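Curnbridge Neighbors > Help > Laundry and Clothes > Stains and Odors

Musty smell in knit tops after storage, wont wash out

Sekar Goh
posted 14/07/2024

Hoping somebody has beaten this one. We moved into one of the ground floor units on Yeoh Street in January and a lot of our clothes stayed in the moving boxes way too long. Boxes were in the closet that backs on to the outside wall. You can guess. Opened them up last month and everything smelled like an old basement.

Sheets and towels came right after one hot wash. Jeans fine too. It's the knit tops. Long sleeve ones, soft jersey kind of stuff, a couple of them are pretty new and I don't want to toss them. They come out of the wash smelling OK, I put them away, next morning the smell is back. Not as strong but there. And as soon as I wear one and warm up a bit it's like I never washed it.

What I've done so far:

- regular wash, cold, Celell liquid, three times
- same again with double the detergent
- hung them outside for a whole afternoon
- one of those scent bead things. Made it worse, now they smell like flowers AND basement

Nothing visible on the fabric. No spots, no fuzz, I went over all of them by the window with my glasses on. The labels say cool wash, do not tumble dry, so I'm scared of going hot. My sister says throw them in the freezer. My neighbor says vodka. Would rather not spend 400 on replacing half my wardrobe, so before I start pouring drinks on my shirts, what works?

Washer is a front loader that came with the unit, a Zaro, no idea how old. Dryer is shared, down the hall, and it only has the one setting as far as I can tell (very hot).

Thanks in advance, sorry for the long post 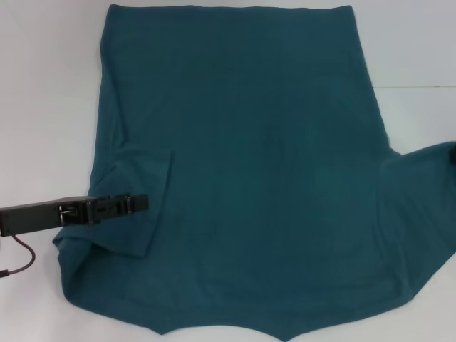 Oh and one more thing, the closet itself. I wiped it down with regular all purpose spray and left the door open a week. Still smells a little if you put your head right in. Does that matter if the clothes are on the other side of the room now?

threadbare_lou

OK so a few things going on. Long answer, grab a coffee.

First, stop with the extra detergent. I know it feels like it should help. In cold water with a front loader it doesn't rinse out all the way, it leaves a film in the fabric, and the film holds on to the smell. Same with softener, same with the beads. Doubling up was probably your worst move. No offense, everyone does it.

So step one is get the old soap out. Run them with no detergent at all, warmest water the label will let you have, extra rinse if the machine has the button. If you see suds through the door with no soap in there, that's your film coming out. Run it again until the suds quit. Took me two goes on a batch of my son's school shirts.

Step two, soak. Oxygen bleach powder, the plain unscented kind, NOT chlorine bleach, you'll wreck the color. Check the label says it's OK for non-chlorine bleach first. Skip it completely if there's wool or silk in them, you didn't say what they're made of. Mix it in a bucket by the directions on the tub, get it fully dissolved before the clothes go in or you can get pale patches. Test a bit of inside seam if you are nervous. Dark shirts go in their own bucket, they can bleed. I leave mine about 5 hours. Push everything under, knits float and trap air, and whatever's sticking out of the water doesn't get treated.

Then wash normal with HALF what you'd usually use.

Drying is where people lose it. Musty comes back when stuff dries slow. Jersey holds a ton of water. Roll each top up in a dry towel and lean on it, hard, then unroll and lay it flat on a rack with a fan pointed at it. Turn it over halfway. Don't hang them by the shoulders soaking wet, they grow. I have a sweater with sleeves for a gorilla. And don't fold anything that feels even slightly cool to the touch, cool means there's still water in it. Thick seams and cuffs are always last.

Keep them out of that hall dryer, one hot cycle and you'll be giving them to a kid.

Now your washer. Pull back the rubber gasket on the door and look in the fold. Go on, I'll wait. If it's black or slimy in there, you're washing clean clothes in the same smell you're trying to get rid of. Wipe it out, scrub the soap drawer (it should pull right out, usually a tab you press), then run the hottest cycle empty with a washer cleaner. Leave the door open between loads. I'd do this BEFORE you rewash the tops, should have put it first, too lazy to move it.

Closet, yes it matters. Smell travels and more to the point if there's moisture coming through that outside wall it'll get the next lot of clothes too. Get a cheap humidity gauge and leave it in there a few days. If it's reading high all the time talk to the landlord, in writing. No amount of wiping fixes a wet wall. Don't paint over it either.

Vodka: works a bit on jackets and things you can't wash. Waste of vodka on a washable shirt.
Freezer: no. Smells fine frozen, smells the same when it thaws.

gary in 9

vinegar. white vinegar in the rinse. been doing it for years never had a problem

threadbare_lou

Gary's not wrong that it can help with leftover soap, but read your washer manual, some makers don't want vinegar in there on a regular basis because of the rubber parts. And please nobody mix it with bleach of any kind. Once in a bucket is fine, I'd use a cup or so in plain water, then rinse.

M. from the corner house

Agree with most of the long one. Only adding what worked for me after our basement flooded, I had 5 bags of clothes and thought I'd lose all of it.

Sunlight did more than any product. You said one afternoon, I'd do several, and turn them inside out, otherwise darker colors fade on the shoulders and you get a line. Inside out and flat over the top of a rack, moving air. Breezy day beats a hot still one. Bring them in before evening, if you leave them out overnight they pick up damp again and you're back where you begun.

Baking soda I found so-so. Half a cup in with the wash, maybe it did something. Didn't hurt.

Enzyme detergent did make a diffrence on the ones I'd worn before packing. I think that's half the problem with yours, if they went in the box after being worn even once there's skin and sweat in there for stuff to feed on. You can't see it. Check the armpits and the neck, sniff those parts on their own. If the smell is mostly there it's body odor as much as storage, and enzyme is what you want. Not on wool though, same warning as above. Let it sit on the spot 30 minutes, then wash.

If one or two still stink after all that, let them go. I had a polyester running top I washed I don't know how many times. Cotton gave it up, that thing never did.

For next time, no cardboard. Cardboard soaks up damp and holds it right against the clothes. Lidded plastic is OK if everything's bone dry going in, and get it off the floor. I keep my winter stuff on a shelf with a gap behind it so air can get round.

Also those little silica tubs from the hardware store, the ones that fill with water. 500 gram size lasts me a good while in a closet. Empty it when it's full, mine tipped over once and left a greasy mark on the boards that's still there.

Sekar Goh

Looked in the gasket. Oh my god. I've lived here six months and never once pulled that back.

Cleaned it, hot cycle running now. Tops are mostly cotton with a bit of stretch, no wool, label has the empty triangle so I think bleach powder is OK? Buying a bucket tomorrow. Asked the landlord about the wall, waiting to hear.

threadbare_lou

Empty triangle means any bleach is allowed so oxygen is fine. Still don't use the chlorine, it's hard on the stretch. Do two cleaning cycles if the first one came out gross.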